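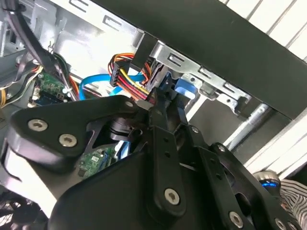

Fig. 1. Inside a desktop computer case, with cables.

Week 1: Where files are kept
Tutor: Trygve Rustad

Most home users have more files than they think. A person who takes 40 photographs a month will have 17 folders of them before long, many with the same name. This session covers naming, sorting and keeping a second copy.

Naming. Put the year first, then the month, then a plain word for the subject. Files named this way sort themselves in order. Avoid names such as "new" or "final" – they mean nothing a year later.

Sorting. Keep no more than three levels of folders. Letters, bills and photographs each get a folder at the top level. 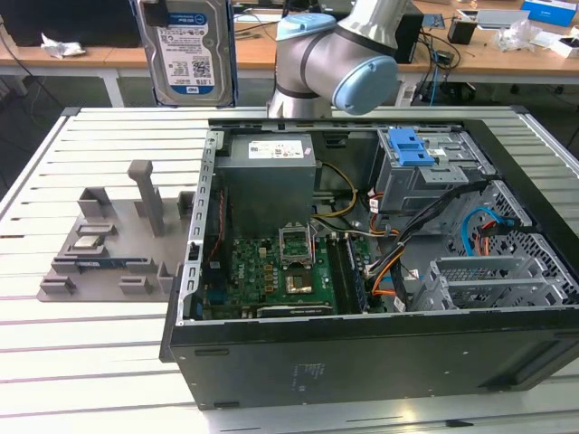
Fig. 2. Open tower on its side. The hard disk drive is labelled 1.0TB.

Second copies. A copy on the same disk is not a backup. Use a separate drive and keep it in another room, or better, another building. Copy once a month and write the date on a label.

For next week: bring a list of your top-level folders. Read the Bevine handout, sections 1 and 2. Those who missed enrolment in July should sign the sheet at the Peltstead desk.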